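Vavard Community Events Listings: data card and README

Status: maintained
Release cycle: monthly, first working day
Contact: use the issue tracker in the Pilia repository

Summary

This dataset holds public event listings for the town of Vavard and the six rural districts that share its events calendar. It covers parades, festivals, open houses, fundraisers, flag raisings, support group meetings, library programs and similar gatherings open to the general public. Each row is one event on one day. An event that runs for a week appears as one row per day, joined by a shared series_id.

The current release contains almost 3,000 rows in 8 files. The listings were collected from the Flina weekly paper, from the town notice feed, and from forms sent in by organizers through the Pilia site.

Files

events.csv: one row per event per day
series.csv: one row per multi-day event or recurring program
venues.csv: halls, parks, churches, rinks, school gyms and storefronts
organizers.csv: groups only, never individuals
categories.csv: the category list and the parent of each category
changes.csv: cancellations, postponements and venue moves
sources.csv: where each listing was first seen
rejected.csv: listings removed in review, with a reason code

All files are UTF-8, comma separated, with a header row. Line endings are LF. Empty fields are empty strings. The word NULL does not appear anywhere and should be treated as text if it ever does.

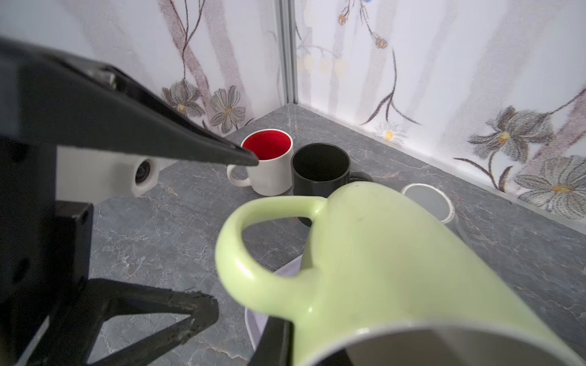

Fields in events.csv

event_id: stable across releases, never reused
series_id: empty for single events
title: as printed, with trailing punctuation removed
start_local, end_local: local time, 24-hour clock
all_day: 1 or 0
venue_id: key into venues.csv
organizer_id: key into organizers.csv
category_id: key into categories.csv
cost: free, donation, paid, unknown
access_notes: free text, up to 500 characters
source_id: key into sources.csv
status: scheduled, moved, postponed, canceled

end_local is often missing. Church suppers and barbecues are usually printed with a start time only. Do not fill in a default length before reading the note on durations below.

The cost field was recoded in the February release. Earlier releases had a separate value for "silver collection," which is now folded into donation. The original wording is kept in access_notes where there was room for it.

Collection

Listings from the Flina paper are keyed by hand from the print edition. The web edition is used only to check spelling, as it drops the back-page notices about one week in four. Town notices are pulled by script every Saturday. Organizer forms arrive at any time and wait in a queue until the next review.

Two readers look at each listing. If they disagree on the category or the venue, the listing goes to a third reader and the result is stored without the earlier votes. Agreement scores were kept for the first year and then dropped. Anyone who needs them can ask for the archive file.

Duplicates are common. A festival may be announced by the town, the host group and the venue, each with a slightly different title. The merge step compares date, venue and a trimmed title, then keeps the record with the most filled fields. Merged records keep the source_id of the earliest sighting, so source counts understate the reach of the town feed.

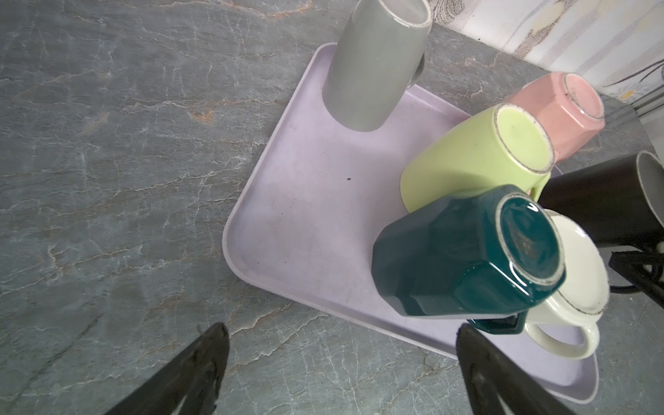 Durations

Where end_local is missing, the companion script can add an estimate from the median for the category. Estimates are written to a separate column, end_est, and are never written back to end_local. Categories with too few timed events are left blank. Parades are always left blank. Their printed times refer to the start of the march at the first corner, and the closing time depends on the route.

Venues

The venues file has one row per physical location. Renamed halls keep their venue_id, with former names in alt_names separated by semicolons. The Talukder Hall entry covers both the upper and lower rooms. Listings do not separate them reliably, so two events at the same hour in that building are not an error.

Outdoor venues have a coordinate pair for the main entrance where one exists. Parks without a marked entrance use the parking lot. Coordinates are rounded to three decimal places. Private homes are excluded, including for yard sales and garden tours that were advertised with a street address. Those listings carry the venue_id of the nearest town or hamlet.
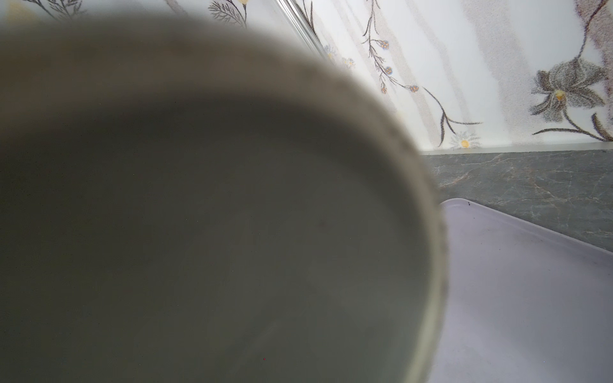 Removed listings

Listings are removed for the following reasons:

R1: not open to the public
R2: commercial sale or promotion with no event attached
R3: no date could be established
R4: names a minor
R5: withdrawn at the request of the organizer
R6: outside the coverage area

R5 rows keep only the reason code and the release in which they were removed. No reason is asked for when a group requests withdrawal, and requests are handled before the next release. Groups whose meetings draw unwanted attention can also ask to have the venue blanked while the event stays in.

Known problems

Coverage of the two northern districts is thin before the organizer form opened. Low counts there should not be read as low activity.

Recurring programs are over-represented in winter. Seniors' cards, drop-in skating and library story time make up most rows between the holidays and spring thaw.

Titles with accented letters were damaged in the second release. They have been repaired by hand in all but the rejected file.

The category "awareness" is used for week-long and month-long observances with no fixed program. Drop-in centers and resource rooms opened during such a week are filed under "open house" instead. Queries on either category alone will miss events.

Attendance is not recorded. Several users have asked for it. Printed figures come from organizers, are rounded, and cannot be checked. 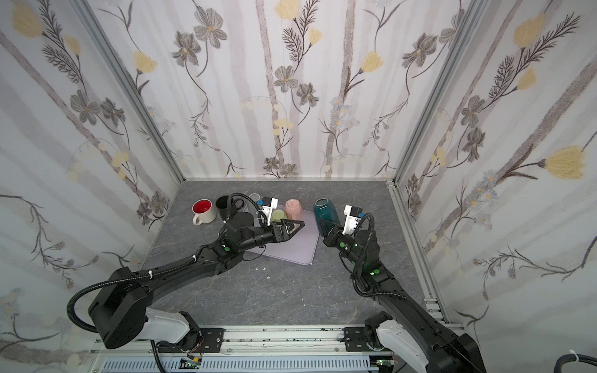

Validation

Run the check script from the top folder before sending a change. It confirms that all keys resolve, that no event ends before it starts, and that every series has at least two rows. A random draw of 600 rows is compared with the print edition before each release. Errors found in the draw are fixed, and the error count goes in the release notes along with the fields affected.

Events that run past midnight have an end_local on the next day. The check script accepts this up to 06:00 and reports anything later as a warning.

License and citation

The compiled tables may be reused with credit. Titles and access notes remain the wording of the groups that wrote them and should be quoted in short form only. Cite as "Vavard Community Events Listings, Pilia," followed by the release tag.

Changes from the last release

Added alt_names to venues.csv
Split "market" into "farmers market" and "craft market"
Closed 14 duplicate organizer records
Moved canceled events from rejected.csv back to events.csv with the correct status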